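工房ノート 12月 361ページ
食卓と台所まわり、片付けと天板の手入れの下調べ

16時過ぎから書いています。今日はFivettiの椅子の続きをやるつもりだったのに、接着待ちになってしまったので、ずっと後回しにしていた食卓の件に手をつけました。前のページでOsazeが「天板、そろそろ見てやって」と書いていたやつです。見ました!見たけど、その前に上のものをどこへやるかでだいぶ悩んだ、という話が今日の大半です。

まず天板から。灰色がかったベージュの木目で、細かい擦れと白っぽい筋がうっすら出ています。手前半分はほとんど物がないので観察しやすい。奥半分は、まあ、いつもの感じ。ボトル、紙コップ、食品容器、小さい入れ物。みんなとりあえず奥へ押しやるから、奥の天板がどうなっているのか、ここ最近だれも見ていないんじゃないかな。
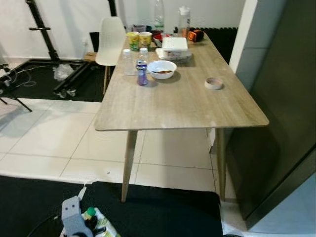

Revathi Achari

で、筋のこと。わたしは最初、輪染みの仲間だと思っていたんです。でも輪になっていなくて、どちらかというと線。何かを引きずったか、拭いたときの洗剤が残ったか。この二つで手当てがまったく変わるので、いきなり磨くのはやめておきます。去年Wernomthorpeの棚板でそれをやって、一か所だけ艶が変わってしまって、結局全面やり直しになったのを忘れていません(あのページ、まだ読み返すのがつらい)。

試す順番はこう考えています。

・固く絞った布で拭いて、乾いてから斜めの光で見る
・残っていたら中性洗剤をごく薄くして、同じ場所をもう一度
・それでも残る筋だけ、端のほうで当て布をして軽くこすってみる
・ワックスは最後。しかも一晩おいてから

試す範囲はマスキングテープで区切ります。ベージュのやつが卓の右のほうに転がしてあるので、あれを使えばいいや。ただ、テープを貼ったまま一晩おくのは禁止にしましょう。のりが残ったら、筋を消しているのか増やしているのかわからなくなるので。貼ってから20分以内にはがす、と決めておきます。Osazeへ、これは本当にお願い。前に「明日はがすから」と言ってそのまま帰ったよね。

脚は先細りで外に開いた形の木の脚で、見た目はとても好き。ただ開いている分、椅子を引くときに足先がぶつかるんです。わたしも週に何度かやります。がたつきは今回は見ていません。片付けて天板が軽くなってから、角を押して確かめるつもり。床の黒いラグに片脚が乗るか乗らないかでも高さが変わりそうなので、確かめるときは先にラグをめくること。これも自分用のメモ。

それから上のもの。捨てるか戻すかの判断だけ書いておきます。

白い丸いボウル。底に茶色いものが少し残っています。料理なのかソースなのか、食べた人にしかわからない。流しへ。
小さな透明の水のボトル。名前を書いていないものは飲まない、置いておかない。油性ペンは引き出しにあります。
青と紫のラベルの小さいボトル。ラベルを読んでから行き先を決める。食べ物の棚に入れるか洗剤の棚に入れるかを色で決めるのは危ないです。
黄色と緑の紙コップ。使っていれば捨てて、きれいなら台所の紙コップ置き場へ。
白いふた付きの食品容器。下の白いトレーか箱みたいなもののほうには包装されたものが入っているので、まとめて持ち上げないこと。上をどけて、それから下。
巻尺っぽいオレンジと黒の道具。巻尺なら工具の壁へ。食卓で工具を見るたびに、粉が飯に入る、と先代みたいなことを言いたくなります。

奥の背の高い透明ボトルは、底のほうに少しだけ緑がかった液が入っているのがあって、中身がわからないので今日は動かさずにおきました。心当たりのある人はこのページの余白に書いてください。返事がなければ昼にわたしが聞いて回ります。

さて、卓から下げたものの受け皿になるのが台所なんですが、こっちも余裕があるとは言えないんですよね。黒い天板は艶があって、物を置くと映り込んでにぎやかに見える。L字だから広いはずなのに、奥の壁ぎわにずらっと並ぶ癖がついていて、使えるのは手前だけになっています。食卓とまったく同じ症状です。うちの人間は物を奥に押すのが好きらしい。

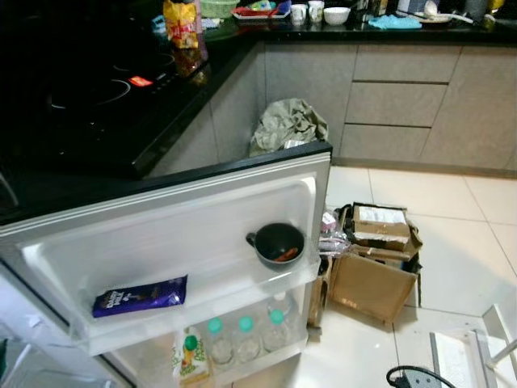 台のほうの並びは、左から黄色いスナックの袋、緑のプラスチックのかご、赤いトレー。赤いトレーは小さい道具と小袋が一緒に入っていて、あれは分けたいな。小袋はかごへ移して、道具は引き出しに入れればトレーがまるごと空きます。空いたトレーは、食卓から台所へ下げるときの運び用にしたい!片手でコップを運んで、もう片方でボトル、というのを何往復もやるから途中で面倒になって、結局また奥に押しやられるわけで。トレーが決まった場所にあれば、少しは変わるんじゃないかと期待しています。

水色の布は台の上に平らに広げてあって、そばにスプーンの載った白い皿。この布を台拭きと思う人と食器用と思う人がいるはずなので、色で決めてしまいましょう。水色は食器用。台拭きは別の色を買ってきます。食卓の筋の原因が洗剤残りだったら、布の使い回しも疑わしいし。

コンロは黒いガラスの平らなやつで、平らなだけについ物を置きたくなるんですが、置かない。右寄りの操作部に赤いランプがついているときは、なおさら置かない。片付けの途中で「ちょっとここに」とやりそうなのは、たぶんわたしです。

引き出しは3段。手掛けの溝が上にあるタイプで、つまみがないから濡れた手だと開けにくいし、溝にパンくずがたまる。溝掃除は古い歯ブラシで。中身の割り当ては、上がカトラリーとペン、真ん中が袋とラップ、下が布類、でどうでしょう。Gristdaleの現場から戻ってきた養生材が下の段に紛れ込んでいるという報告もあるので、それは工房側へ返却。

冷蔵庫はドアの内側だけ手をつける予定です。上の棚に黒い小鍋がそのまま入っていて、中にオレンジがかった赤い食べ物がひとつ。鍋ごと入れる気持ちはわかる、わかるけど、柄の分だけ場所を取るので、ふた付きの容器に移しませんか。Cadbury Dairy Milkの紫の板チョコも同じ棚にいます。これは移さなくていいです。食べた人は補充。下の棚の青緑のキャップの水は全部立てて入っているのでそのままで。手前の黄色と緑と赤の小袋は、開いていたらクリップで留めること。

角のところの灰緑の袋、ゴミ箱の内袋だと思うのですが、くしゃっとふくらんでいるので、交換のときに口をきちんと折り返したい。冷蔵庫のドアを開けると前がふさがる位置だから、捨てるときに適当に放り込みがちです。ゴミ箱を動かすか、ドアを閉めてから捨てる習慣にするか。動かす先がないから習慣のほうかなあ。

床の段ボールは、伝票を見てから。茶色の小さいほうは閉じたままで、上に白い送り状がついています。Odukoyaに頼んでいたオイルの見本がそろそろ届くころなので、もしそれなら天板の試験に間に合う。違ったら宛名の人の机へ。どちらにしても冷蔵庫の脇の床に置きっぱなしは、つまずくので勘弁してほしいです。

やること、担当つき。
食卓の上を空にする:Revathi、Osaze
テープで区切って拭き試験:Revathi
脚のがたつき確認、ラグめくり:Osaze
赤いトレーを空けて洗う:先に手が空いたほう
台拭きの買い足し:Revathi(5枚組でいい)
段ボールの宛名確認:Osaze

追記、17時半。Osazeから口頭で「天板、ワックスじゃなくてオイルがいい」と。見本が届いたら端のほうで両方試します。食卓の裏面で試せばいいと言われたけど、裏と表では仕上げが違うかもしれないので、まず裏をのぞいてから決めます。懐中電灯は作業台の左。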